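Workplace Inspection Checklist: Shared Work Rooms and Benches
Pikell Centre, Level 2
Form 136, completed copy with inspector's comments

Date of inspection: Mar 3, 2022
Inspected by: Roy Gosling
Accompanied by: Nassoro Mabula, area supervisor
Rating key: S = satisfactory; A = action required; N/A = not applicable

Part 1. Access and egress

1.1 Exit doors unlocked and opening freely from the inside. S
1.2 Corridors and aisles clear to full width. A
Comment: Flattened cartons from the Groneo delivery were stacked against the east corridor wall. The remaining width fell short of the marked line. Cartons are to go to the recycling cage on the day of delivery.
1.3 Exit signs illuminated. S
1.4 Evacuation diagram posted and current. A
Comment: The diagram by the lift still shows the former kitchenette. Building services has been asked for a revised copy, request 3889.

Part 2. Fire safety

2.1 Extinguishers mounted, accessible and tagged. S
2.2 Fire blanket in kitchenette. S
2.3 No combustible material stored within 700 mm of heaters. A
Comment: Paper towel stock was found beside the wall heater in the print room and was relocated during the inspection. The area supervisor will mark the clearance on the floor with yellow tape.
2.4 Fire doors not wedged or propped. S
Comment: The wedge noted in the July inspection has been removed and the door closer adjusted.

Part 3. Benches and work surfaces

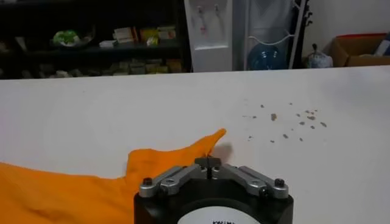 Item 3.1: white work surface.

3.1 Surfaces stable, level and free of sharp edges. S
3.2 Surfaces suitable for wiping down with the approved cleaner. S
3.3 Storage under benches does not obstruct seating or foot room. A
Comment: Archive boxes under the window bench are to be returned to the records room. Occupants were reminded that under-bench space is not allocated storage.
3.4 Adjustable-height benches operate smoothly through full travel. N/A
3.5 Seating in good repair, with five-point base where castors are fitted. A
Comment: One chair in the print room has a cracked base. It has been tagged out of service and must not be used pending replacement. A quotation has been requested from Sasitz.

Part 4. Electrical

4.1 Portable equipment tested and tagged within the required period. S
4.2 Power boards not connected in series. A
Comment: Two boards were joined behind the photocopier. These were separated at the time of inspection. An additional wall outlet is recommended and has been entered in the minor works program.
4.3 Leads free of damage and kept clear of walkways. S
4.4 Switchboard accessible and labelled. S
Comment: Labels were renewed by Mitsotakis-Vlachou under the maintenance contract. The circuit schedule inside the door is legible.

Part 5. Housekeeping and hygiene

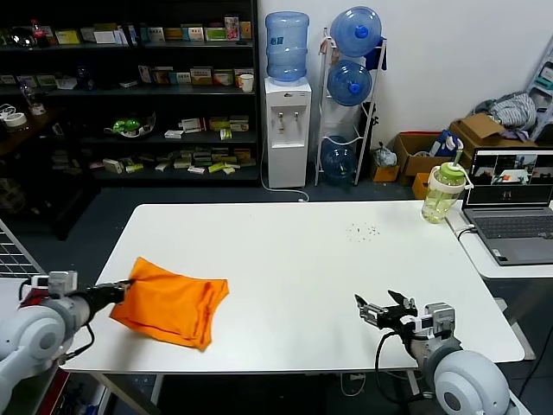 Facilities and Workplace Safety Unit, Pikell Centre

5.1 Benches wiped down at the end of each booking. A
Comment: Crumbs are to be cleared before a bench is handed over. The requirement applies to every user of a shared room, including those with short bookings.
5.2 Cleaning cloths laundered or replaced weekly. S
5.3 Drink containers in shared rooms fitted with a lid. S
Comment: Open cups remain restricted to the kitchenette.
5.4 Waste and recycling bins emptied and lined. S
5.5 Refrigerator clean, with contents labelled. A
Comment: Several unlabelled items were present. Notice has been given that unlabelled food will be discarded each Friday afternoon.
5.6 Cleaning products kept in original containers with labels intact. S

Part 6. First aid and emergency information

6.1 First aid kit stocked and in date. A
Comment: Saline ampoules have expired. Replacement stock has been ordered and the kit register annotated.
6.2 Names and extensions of first aiders displayed. S
6.3 Incident report forms available. S
6.4 Occupants able to state the location of the assembly area. S
Comment: Staff spoken to during the visit gave the correct location. New starters should be shown the route on foot during induction.

Part 7. Corrective actions

Items 1.2, 2.3, 3.3, 5.1 and 5.5: area supervisor, within seven days.
Items 1.4 and 4.2: building services, by the next scheduled inspection.
Items 3.5 and 6.1: Facilities and Workplace Safety Unit, on receipt of goods.

The area supervisor is to initial each action on completion and return the form to the Unit. Actions not closed by the due date will be referred to the building manager. A copy of the completed checklist is to remain on the Level 2 noticeboard until replaced by the next.

Signed: R. Gosling, inspector
Received: N. Mabula, area supervisor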